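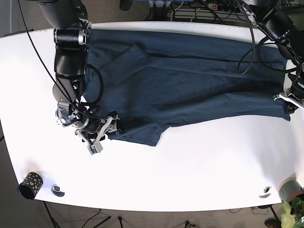
The Vetia fingers on the blue shirt, with one sleeve already turned in.

Three grippers and a pile of T-shirts: Vetia, Bodach and Okabe compared

Thursday, February 9, 2023

In September I wrote on these pages about the two arms which I bought second-hand, and I promised to come back when I had something to put at the end of them. It took longer than I wished. I have now used three pairs of grippers for the same work, which is folding T-shirts on a white table, and I have an opinion on each of them.

I should say first what I wanted. I do not need a strong gripper. A T-shirt weighs almost nothing. I need a gripper which can take one layer of cotton from a flat table, hold it while the arm moves, and give it back without pulling the shirt out of its place. It sounds like a small wish. If you have tried it with the standard fingers that come with most arms, you know how often they either slide over the cloth or take hold of both layers and the whole shirt comes with them.

How I tested

Each pair was mounted on the same two arms and driven by the same controller, a Clollus. I made 100 folds with each pair, always by teleoperation, with me at the leader arms. One fold for me means a complete shirt: both sleeves in, then the body over. If I had to touch the shirt with my own hand, I wrote it down as a failure. If the arms needed a second grasp but finished, I wrote it down as good.

I know that an operator gets better with practice, and therefore the last pair has an unfair advantage. To reduce this I changed the order several times and did not do all the folds of one pair in a row. It cost me a great deal of screwing and unscrewing, and it also taught me something about how these products are made, to which I will come.

The shirts were plain ones in dark colours, all of them washed many times. New shirts are stiffer and, in my experience, easier.

Vetia

The Vetia is the cheapest of the three and it looks so. The fingers are grey plastic, narrow at the tip, and a good part of the mechanism is open with the screws in view. I had no great hope for it when I opened the box.

What surprised me is how well the narrow tips go under a hem. When I bring the finger down until it just touches the table and then push slowly forward, the edge of the cloth climbs on to the tip and I can close. With sleeves it is a pleasure. The tip is small enough that I can see what I am doing from the camera over the table, and this matters more than I thought.

The weak point is the holding. The plastic is smooth, and when the arm makes a long movement with the heavy part of the shirt hanging, the cloth creeps. You see the corner becoming smaller and smaller between the fingers and you begin to move faster, and then of course it falls. I had 29 failures with the Vetia, and nearly all were of this kind. I tried a strip of rubber tape on the inside of the tips. It helped with the holding and spoiled the sliding under the hem, so I took it off again.

Mounting is simple. The screws are of one size, there is enough room for the key, and you can change a finger without removing the wrist. The paper instructions are poor, with drawings so small that I had to use a magnifying glass, but you will need them only once.

Good: cheap, fine tips, easy to change.
Less good: slips on long movements, tips get scratched.

Bodach

The Bodach costs 332 euros for the pair, and for this money you get black moulded fingers which curve in from both sides and finish in thick rounded pads. They are the nicest to look at. They also make the least noise, if you work in the evening as I do and have neighbours.

The pads hold very well. Once the cloth is between them I can lift, turn, even shake the shirt a little to open a crease, and it stays. My failures here were few and had another cause: the pads are too thick to go under anything. To take one layer from the table I must first make a small wave in the cloth by pressing and pushing the two fingers together, and then close on the wave. When the shirt is already folded once, the wave often contains more layers than I want. You let go, you make it flat, you begin again. I finished most of the folds, but slowly, and I was more tired after an hour with the Bodach than after an hour with either of the others.

I ran the Bodach with a small camera at the wrist. The fingers curve outwards, so they leave the middle of the view free, and you look between them directly at the cloth. The picture is a little soft at this short distance. I can still judge from it where the edge of a flap is against the white table and whether both pads are on the cloth, and for the final closing I looked at nothing else. 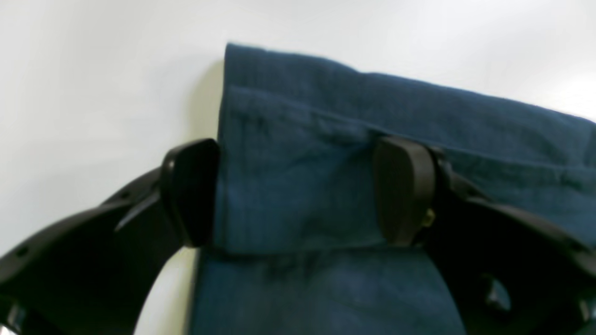

One reader objected by e-mail, after I had mentioned my plan for this test, that a wrist camera is money thrown away for folding, that a good view from above tells the operator everything, and that a beginner who has two more pictures to watch will only become slower. I have thought about this letter a lot. For the first days it was exactly so, and I was slower. My eyes jumped between the screens and I forgot what the other arm was doing. Later I learned to use the top view for travelling and the wrist view for the grasp, and since then I would not like to give it back. But I agree that with the Vetia it brings less, as the tips are so easily seen from above. With the thick pads of the Bodach I needed it.

The mounting of the Bodach made me angry twice. There are screws which you can reach only when the finger is half open, and the finger will not stay half open without power. So you work with the arm switched on and your hand inside the gripper, and I do not find this a good idea at all. I wrote to the company and received a polite answer that did not contain a solution.

Good: strong and gentle hold, quiet, free view for a wrist camera.
Less good: clumsy with single layers, awkward to mount.

Okabe

The Okabe is a different sort of thing. It is made of metal plates, silver in colour, joined in angles, and there is a small green circuit board sitting quite open on a finger. I would have liked a cover over it. Nothing bad has happened, but every time a cable swings near it I hold my breath.

As a tool it is the best of the three for corners. The plates are thin, so they go under the hem nearly as well as the Vetia, and they close with a firm and even pressure along the whole edge. When I have one corner in each gripper I can pull the shirt straight, and it becomes straight. With the other two I was always a little afraid to pull, with the Vetia for the slipping and with the Bodach for not knowing how many layers I had. The last step, when the shirt is already a long rectangle and must be held by its two upper corners, went well with the Okabe nearly every time.

It has less patience with mistakes. If I come down too low, plastic bends and forgives me. The metal does not bend, and the arm complains and stops. I have some fine marks on the table from the first week. I then set a lower limit for the height in the Clollus, and the trouble was over, although it took me an evening to find the right menu.

The Okabe is also heavier. With arms of this size you notice it when the arm is stretched far out: the movement gets a small tremble at the end, and you must wait a moment before closing. For a T-shirt it is acceptable. For something finer, a handkerchief perhaps, I am not sure.

Good: thin, firm, excellent on corners.
Less good: heavy, unforgiving, open electronics, the highest price.
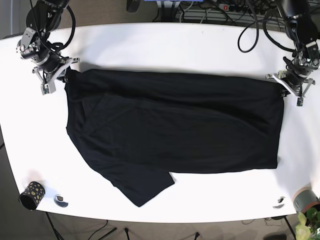 A few words on the Clollus

I did not plan to review the controller, but I spent so many hours with it that I will add my remarks. It reacts quickly and I never lost the connection during a fold. You can save the closing force for each gripper under a separate name, and this saved me much time when I was changing them. I used a low force for the Okabe and nearly the full force for the Vetia.

The menus are badly translated. "Soft limit" and "gentle limit" are two different things there, and only one of them is what I wanted. There is also no way to copy the settings from the left arm to the right arm, so you enter all values twice and hope that you made no mistake. I made one, and for a whole afternoon I believed that my right gripper was broken.

Which one to buy

If you are starting and do not know yet if you will stay with this work, take the Vetia and learn to move slowly. If you mostly handle thick things, towels or pullovers, I think the Bodach is worth its price, together with a wrist camera. I have kept the Okabe on my arms, and I use it every day now for shirts.

I have had several questions about mixing, for example a Vetia on one side and an Okabe on the other. I tried it for one morning only, too short for a judgement. The different weights confused my hands, but the idea is not stupid and I will try it again when I have bought more shirts, as two of mine now have holes in the shoulder.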